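Sorting out the spare room before the clocks change

January always gets me into the cupboards, and this year it has been the bedding. I know it isn't the most thrilling subject for the Stellbridge newsletter, but so many of you wrote in after the last piece on airing blankets that I thought we might carry on with it.

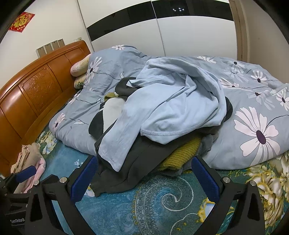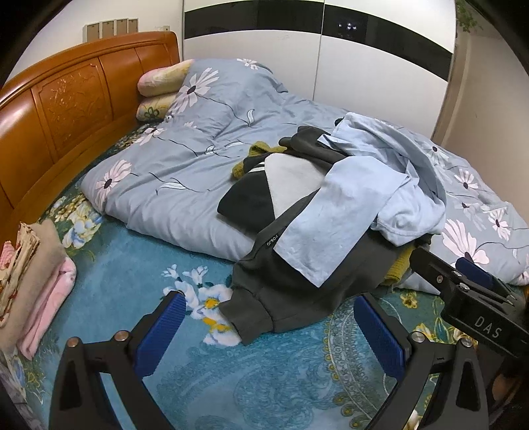
Carved flowers on the headboard, and a good big bed to sort things on.

My grandmother's house was built in 1913 and had one linen cupboard, next to the chimney, and everything in it smelled faintly of soap and warm brick. She changed over from winter to summer covers on the same morning every year, whatever the weather was doing, and we all shivered politely until May. I'm a good deal softer than that, and keep 2 duvets on the go well into spring.

If you are washing a big one at home, do check the label first, and give it plenty of room in the drum (the machines at the Baluyot laundrette are lovely and large, and a wash takes 45 minutes). Old pillowcases are always welcome at the Perix animal shelter, who can use them even when they've gone thin in the middle. Blankets can go in the box by our front desk, and we've space for 50 or so bags before the van goes over to Joltenberg. Please tie the tops!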